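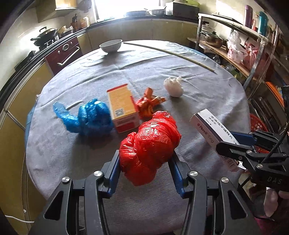
Battery drain after the Gisari 4 update
24 June 2021

The Gisari 4 firmware reached my phone nine days after the changelog went up. The download is 1,000 MB on the Nanel handset and needs twice that in free space to unpack. I installed it over Wi-Fi with the charger connected, then let the phone sit overnight so the app optimization could finish before I measured anything.

Idle drain was worse the next morning. On the previous build the phone lost 6 percent between midnight and seven. On the new build it lost 15 percent over the same hours, with the same SIM, the same apps and the screen off. I repeated the test on three more nights and the result stayed within a point either way.

The battery page in Settings was not much help. It put most of the loss under "System," which covers nearly everything that is not an app with an icon. I enabled developer options, pulled a bug report over USB and read the wakelock section in a text editor. One entry stood out: the location service of the Mokgethi weather widget had woken the phone 2,204 times in a single night. On the old build the same widget was limited to one request every ten minutes.

The cause is a permission change. Gisari 4 splits location access into "while using" and "always," and when it migrates existing apps it gives widgets the second setting. The Mokgethi widget asks for a fix, gets a coarse one because the phone is indoors, rejects it and asks again. The old build throttled those retries. The new one does not appear to, at least for anything placed on the home screen.

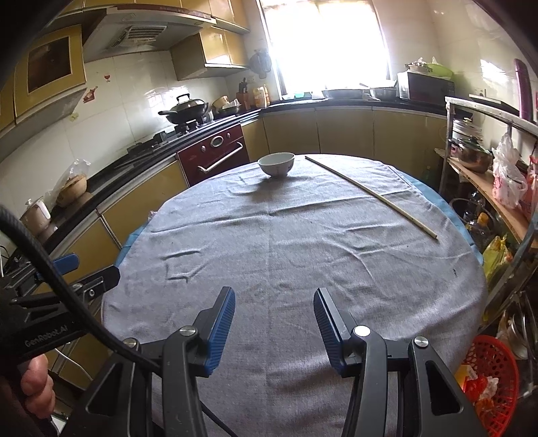 The fix takes a minute. Open Settings, then Privacy, then Location, and go through the list of apps marked "always." I had five there and needed one. Set the rest to "while using," restart the phone, and check the list again after the restart. On my unit the widget went back to "always" the first time and I had to change it twice.

With that done, overnight drain came down to 7 percent. I can live with the extra point. The widget now refreshes only when I tap it.

Clearing the cache partition made no difference. Neither did turning off the always-on clock, which cost less than I expected. I did not try a factory reset. The forum thread on Festby has plenty of people recommending one, but a reset also clears the location permissions, so it would hide the cause without telling you what it was.

Other notes on the build. The camera opens faster from the lock screen. The keyboard has a number row that can be left on permanently. Bluetooth dropped once in the car and has been stable otherwise. Fast charging still stops at 44 degrees and resumes a little below that, same as before. The notification shade now needs two swipes to reach the brightness slider, and I have not found a setting to change it.

The next patch is listed for September. I will run the same overnight test on it with the widget set back to "always" and add the numbers to this post.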